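Home | Guides | Build Log | Parts | Forum

Eshun Laundry Bench — Set-up Guide
Section 4: Hanging frame, hanger and first sock runs

Last updated: 31/03/2024

By now you should have both arms bolted down, cabled and answering to Lestley. If either arm still drops its connection when you move it by hand, go back to Section 3 and sort that out first. For everyone else, this is the fun bit! The frame is a quiet afternoon with a saw and a drill, and by teatime you could be watching a pair of arms put socks on a hanger.

We wrote these steps at Vatside, on the shared bench, and Vichien Nuchit has since followed them at home with very few changes. His table is smaller than ours and it all still fits.

4.1 Build the frame

1. Cut the crossbar long enough to clear the tabletop at both ends. A plain round pole is fine.

2. Fix the two sloping legs so that they stand outside the reach of either elbow. Swing each arm slowly through its full sweep with the motors off and watch the elbow joint as well as the gripper.

3. Set the crossbar 589 mm above the tabletop. Measure at both ends and in the middle.

4. Find the middle of the bar and mark it in pencil. Wind clear tape over the mark until the hook wire has something to bite into. Keep going after you think you've done enough — ours slid sideways twice before we got generous with the tape.

5. Give the whole thing a good shove. A little sway is all right. If a leg lifts, widen the stance.

CAUTION: Motors off whenever your hands are inside the frame. Both of you, if there are two of you. Soudabeh Heydari keeps the stop button on a lead round her neck while she works, and we've all copied her.

4.2 Fit the hanger

1. Pick a hanger with a straight bottom rail. The top can be any shape you like (clouds, hearts, scrolls, we've tried the lot) but the rail is what the arms work to.

2. Hang it from the taped patch and let it settle.

3. Open and close each clip by hand ten times. Stiff ones will beat the gripper, so swap them now.

4. In Lestley, choose "Rail" and touch the left end, then the right end, with a closed gripper. Save.

Note: a wire hanger swings much more than you'd expect. Teach one arm to steady the rail before the other one brings the sock up. It made a huge difference for us, and it looks rather lovely too, like someone holding a coat for a friend.
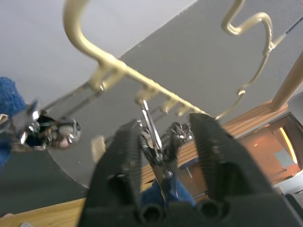
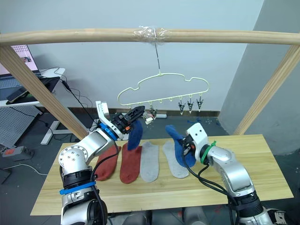
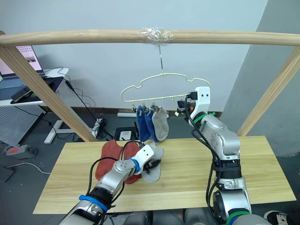 4.3 Your first run

1. Lay the socks flat on the table, toes away from you. Start with thick ones in a colour that stands out from the wood. Thin black office socks can wait.

2. Set the speed to the lowest notch. Wodix arms are quick when they want to be and you really don't need quick today.

3. Press "Teach" and guide the left arm to the first cuff. Close the gripper on the knitted edge, with as little fabric inside the fingers as will hold.

4. Lift straight up. Wait for the sock to stop swinging, then bring it across to the clip.

5. Bring the right arm in to hold the rail. Stop as soon as the fingers touch the wire.

6. Push the cuff into the clip, open the left gripper and back away along the same path. Save the run and play it back with your hand on the stop button.

The first time it plays back cleanly you will want to ring somebody. Do!

CAUTION: If a sock snags, press stop. Don't pull against a powered arm. You can free the fabric once the motors are off.

4.4 When it goes wrong

Sock slips out on the lift: check the finger pads for fluff and wipe them with a damp cloth.

Gripper misses the clip by the same amount every time: the hanger has turned on its hook. Straighten it and touch both rail ends again.

Gripper misses by a different amount every time: the frame is loose. Go back to 4.1, step 5.

Cable catches on the elbow: give it a bigger loop at the wrist and strap it to the middle of the arm. Too tight is worse than too floppy.

Arm stops halfway with error 10: that's the reach limit. Move the table towards the arms a little and re-teach.

4.5 Keeping a log

Write down every run, good or bad, with the speed setting and the kind of sock. Our log is up to 1842 runs and we still flick back through it. A cheap notebook does the job, although Lestley will export a file if you prefer.

Gloves and tea towels need a different grip and have their own section, which we hope to have ready in May.

Related guides
Section 3: Mounting and cabling the arms
Section 5: Teaching two arms together
Wodix finger pads: cleaning and swapping
Lestley quick keys
Build log: Vichien's small-table version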